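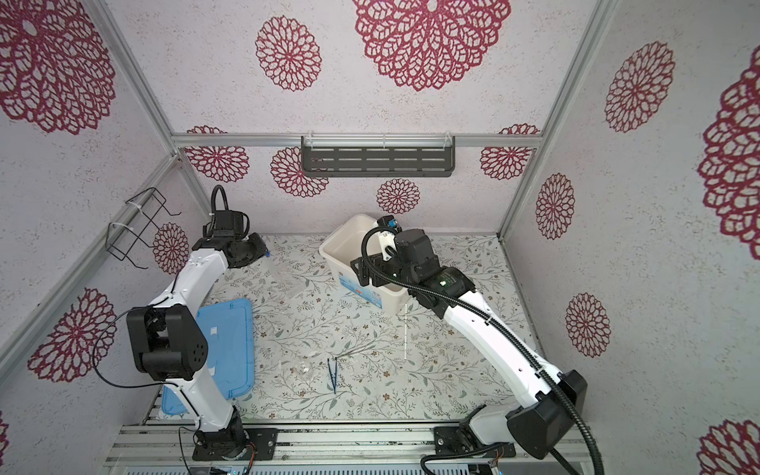
The open day at Celmont begins at ten in the morning, but when I arrived in Horwood there was already a line outside the door, and most of the people in it were younger than 12. Celmont rents the ground floor of the old Cundell building, behind the bus station. For most of the year you can walk past it and not know that there are robots inside. In September they open for one day, and the town comes to look.

I had been invited by Zohreh Azimi, who leads the small group that works on what she calls table jobs. These are the jobs a laboratory assistant does with the hands between two more interesting jobs: putting the tweezers away, collecting the small tubes, closing the box. Azimi was a laboratory assistant herself for several years before she studied engineering, and she speaks about these jobs with respect. "I was never tired from the science," she told me. "I was tired from the tidying."

Her station is a kind of small stage with walls on three sides. I had expected something gray and serious, but the walls are covered with big crimson flowers, like the inside of an old cupboard, and a mat with thin green vines lies under the arms. The children liked this very much. One girl asked if the robots had chosen the paper themselves. Azimi answered that the robots do not have good taste yet, and the girl seemed satisfied with it.

Two arms stand side by side at the front, each with a gripper at the end. The demonstration is short to explain. There is a plastic storage box with a light blue lid, and there are some small things from a laboratory bench. The arms should put the things inside and then put the lid on. Azimi explained it in two sentences, pressed a key, and stepped back with her hands behind her. I noticed that she did not watch the arms. She watched the faces of the visitors.
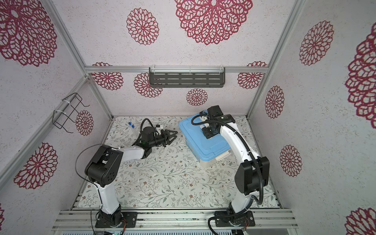
### THE LID IS THE HARD PART

If you ask people which step must be the most difficult, almost everyone says the tubes, for they are small and can roll. I said it also. Azimi has heard this answer many times. The tubes have blue caps, and a cap is a good thing to hold. The lid is another matter. It is wide and light, it bends a little, and it must sit correctly on all its sides before it can be pressed down. A person feels this with the palm and doesn't think about it. The arm has to learn where to press, and how much, and when to stop.

The first run I watched ended badly. The lid went down at one corner and came up at the opposite one, the arm pressed again in the same place, and a man behind me made a sound of real pain. Azimi stopped the program and lifted the lid off with two fingers. "Again," she said, to the robot or to us.

The second run was better. It was also slow. I had time to read the whole information sheet, both sides, and to look up and find the gripper almost where I had left it. According to the sheet, the group has recorded 1,522 runs of this job, and the failed ones are kept together with the good ones. I asked Azimi if it is not a little depressing to keep them. She shook her head and said that the failed ones are the only ones she remembers.

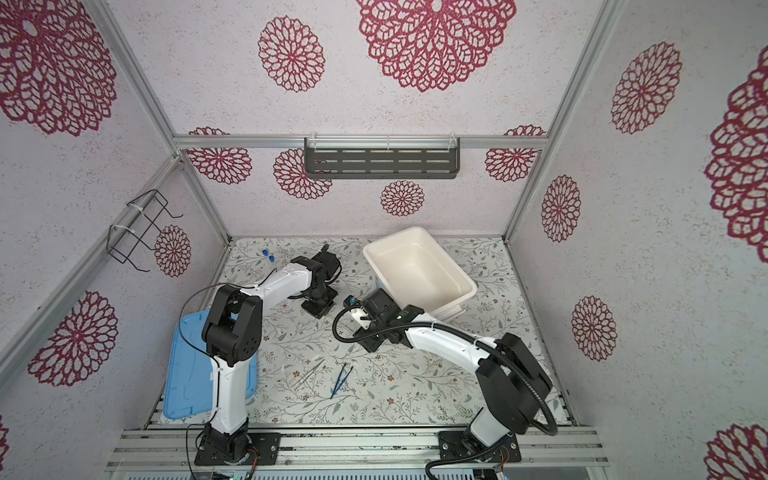

*Silver and dark blue tweezers wait at the front of the mat. The tub is open and empty behind the right gripper.*

Between the runs she puts everything back by hand, and I found this part interesting too. She does not place the things in the same positions. She moves the tweezers, turns the box a little, puts the lid in a different spot. When a boy in the first row saw this, he protested that it was not fair. He was right in some way, but a bench in a working laboratory isn't fair either, as Azimi told him. She let him choose where the tweezers should go next. He thought about it for a long time.

By noon nearly 70 people had passed through the room. Each group gets 30 minutes, with a bell at the end, and it was clear that many wanted to stay longer. An older woman, a retired pharmacist, came back with three different groups. She told me that she had no interest in robots, only in seeing if it would close the box.
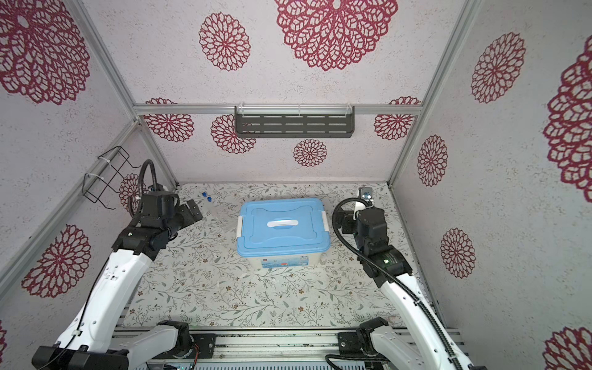

I asked Azimi when such a station could stand in a real laboratory. She doesn't like this question. A hospital pharmacy has asked the same, she said, and she gave them the same answer, that she will tell them when she would leave the room while it works. At the moment she does not leave the room. She goes to the door, sometimes, for a coffee, and drinks it there, looking back.

For the afternoon the group had planned a talk in the Bakhtiari Room upstairs, with slides and a discussion about work and automation. I went, and it was a good talk, with careful numbers. But half of the chairs were free. When I came down again, the visitors were standing three rows deep in front of the flowered walls, and the small ones had been allowed to the front. The pharmacist was there, holding her coat.

Azimi had moved the lid again. She pressed the key, and the left arm began to reach, so slowly that a child asked if it was already on.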